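The Long Way Round to a Decent Loaf

My grandmother kept her bread tin on top of the wardrobe, out of reach of three boys and a spaniel, and I suppose that is where my interest in bread began: with the smell of it drifting down from somewhere I couldn't get at. I thought of her on the bus to Fudville last October, on my way to spend a morning with Chie Hirose at the Mulder bakery.

Chie starts at an hour I would rather not print. By the time I arrived, stamping my feet and looking, I'm sure, rather sorry for myself, she had shaped 30 loaves and was drinking tea from a jam jar. Her rye weighs 600 grams before it goes in, and she can tell by hand when one is short. I tried this myself and was wrong every time, which pleased her enormously!

She learnt from Ryota Higuchi, who had the shop before her and still comes in on Saturdays to grumble about the crust. "Too pale," he told me, tapping a loaf on its bottom as if it were a door. "People are frightened of dark bread. They should be frightened of pale bread." Chie rolled her eyes, but I noticed the next tray stayed in a good while longer.

The rye takes 6 hours from mixing to oven, longer in cold weather, and the regulars know to wait for it. Rin Ebihara has been buying the same small seeded loaf since she moved to the street, and she eats the heel on the walk home – quite right too, in my opinion, as it never tastes as good once you have found a plate.

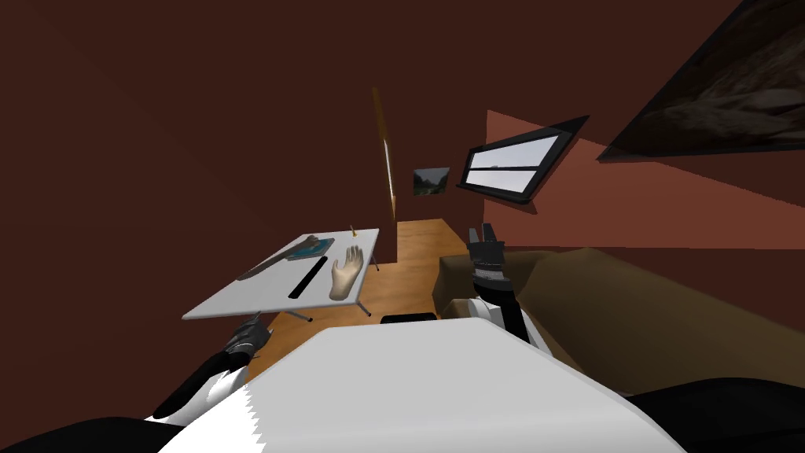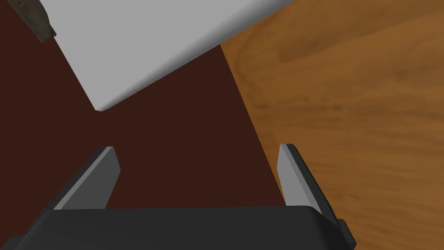
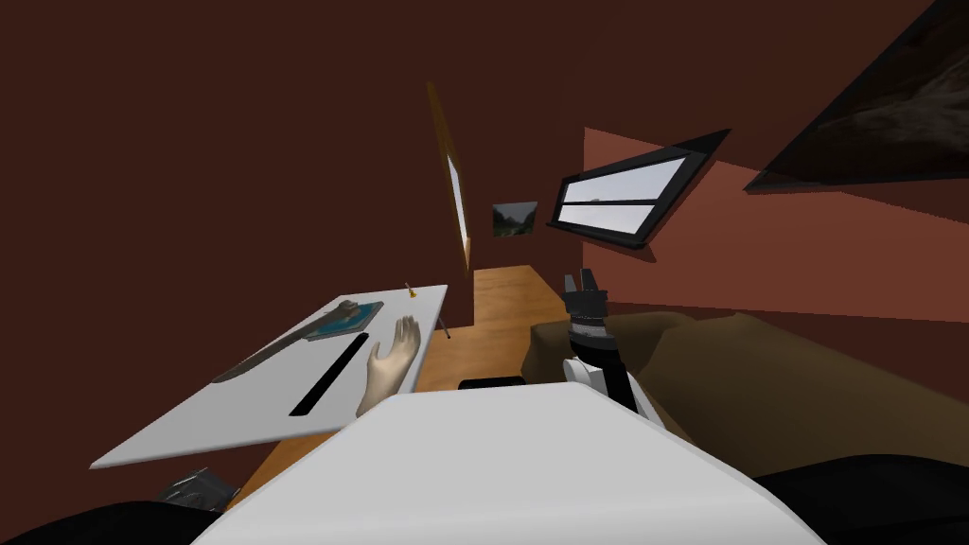
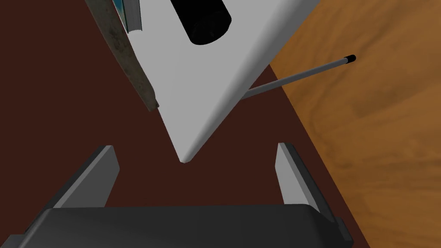
Page last changed: Tuesday, April 13, 2021

I came away with a paper bag of starter and firm instructions to feed it every day. My first loaf could have propped open a church door. The second was better, and the third we ate hot, with far too much butter, standing up in the kitchen with the window open. Chie had said to let it cool for an hour. I rang to confess, and she said she never waits either.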